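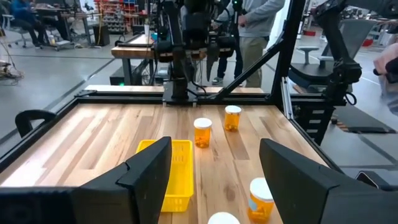
Yellow basket and orange pill bottles with white lids on a wooden table

From: Mottram residents' list
Date: 24 Apr 2023
Subject: Re: Closure of the Naltwood reception centre

> Does anyone know what happens to the families once Naltwood
> shuts? The letter we had through the door says the last
> residents will be moved to Derbridge but gives no date. My
> daughter has two friends from the centre in her class and the
> school says it hasn't been told anything either.

I went to the drop-in at the library and asked the same thing. The answer was that 45 people are still at Naltwood, down from 200 in November, and that 19 of them are children of school age. They are to go to the old hotel at Derbridge in two groups. The first group should get a week's notice in writing. The second has no date because the rooms on the top floor have not passed their fire check.

On schools, the council officer said children may keep their places here until the end of the summer term if the parents ask for it. That has to be done on a form, and the form is only in English at the moment. I have asked for it in other languages and will post again if I get a reply.

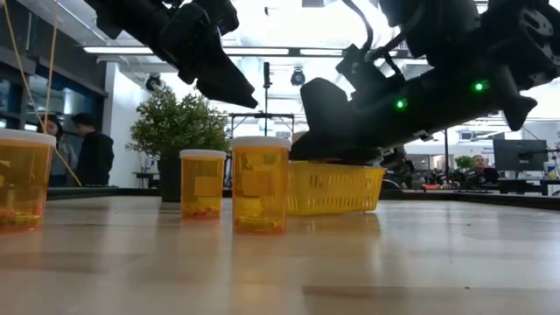 Transport is the bigger worry. The bus from Derbridge takes 70 minutes each way and the first one gets into Mottram after the school bell. Brernaveo, the firm that runs Naltwood, told the meeting that a minibus was "under discussion" – it would not say with whom, or who would pay.

The other point raised was doctors. Anyone registered at the Mottram surgery will have to register again at Derbridge, and the practice there has a waiting list. People were advised to ask for copies of their records before they move.

The notes from the drop-in are pinned up in the library by the front desk. Written comments on the move can be handed in there too, and they do not need to be on a form.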